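Wednesday, November 23, 2022

robot club update, long one, sorry

Ok so last session before the break and I'm typing this on the bus. Laptop at 2 percent so the end might get short. The team is still called Grimis, we voted again, Grimis won again, moving on.

Shelf task is what we're on now. Two arms, one little wooden shelf, cans. That's the whole thing and it is eating my life.

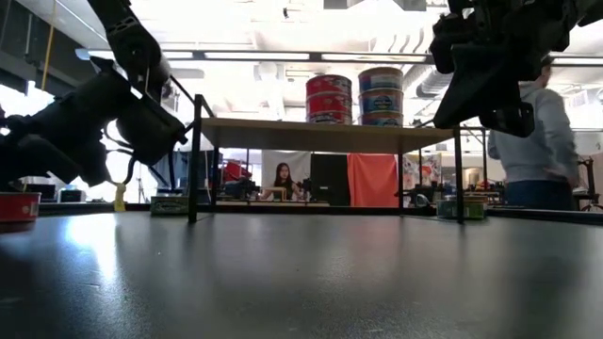
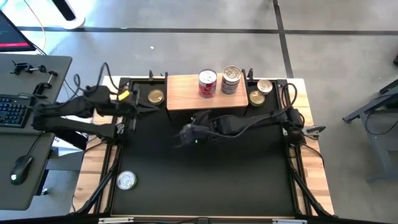 Cans, shelf and both arms, at two different points in the day.

So the Zumier rules came out and the restocking round is the one everybody wants, because the points are silly. You get cans on the table, you get a shelf, the arms have to put the cans up there and stack them by kind. Red with red, blue with blue. Knock a stack over and you lose the whole stack, not just the can. Ouch.

We spent the first half of the semester on one arm only. Bad idea in hindsight. The right arm could do nearly everything but anything over on the far left it had to reach across the shelf, and then you get the elbow swinging right where the stack is. Crash. Every time. So now left arm gets the left side, right arm gets the right side, and they take turns over the shelf. There's a "who has the shelf" flag in the code and it's one line and it took me two weeks to get right. The bug was I was freeing the flag when the gripper opened, and the arm was still hanging over the board. Has to be after it backs off. Obvious now!!

Other stuff, in no order:

Grip width. Cans are not all the same. The tall ones and the short ones want different heights on the grab, too high on a short one and it tips instead of lifting. I have a table of numbers now. It's ugly. It works ok.

Shiny lids. The vision code (we call it Flilleck, don't ask) finds the lids by looking for round things, and the ceiling lights make more round things. I saved 2913 pictures for training and then had to throw out 512 of them because the labels were off by one can. My fault, I renamed the folders while the script was running. Do not do this.

Third level. Two high is fine. Three high is a different sport. The first two cans have to be really, really straight or the top one just slides. What helped was going slower on the last inch and then waiting a beat before opening — I had it opening as soon as it touched and it was dragging the can a tiny bit on the way out.

Cables. Check your cables. The arm moves fine at home position and then you send it all the way out and something pulls tight and the whole run is off. Add slack, tape it, check agian after lunch.

I've got a log of every run going back to the start of the shelf task, run 215 was the last one I wrote up properly. After that my notes are stuff like "bad" and "bad, left" and "ok??" which is useless to me now, thanks me.

Still to do before the qualifier in February:

- cans lying on their side, we have no plan for this at all
- get the start-up routine down to one button
- somebody has to write the team report, the Altıntaş prize is judged on the report only and last year's was two pages and mostly title
- buy more cans, the dented ones are messing with the grip

If you're in the club and reading this, please put the arms back to home before you power off. Please. It's on the whiteboard.

Ok my stop. Will post the code when it's less embarassing, probably over break.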